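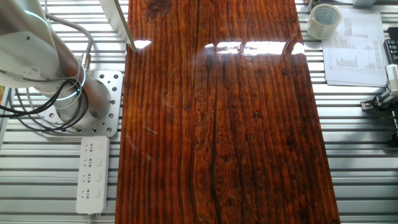

4. Descaling your Remlow kettle

Do this every 200 boils, or when the kettle starts to sound like a gravel truck.

1. Unplug the kettle and let it cool. Yes, all the way.
2. Fill to the lower line with white vinegar. The good balsamic will not help.
3. Plug in, bring to a boil, switch off and leave for 2 hours.
4. Pour out and rinse until your tea no longer tastes like salad.

Note: Loose flakes in the first rinse are normal.

CAUTION: Do not scrape the base with a knife. The warranty does not cover knives.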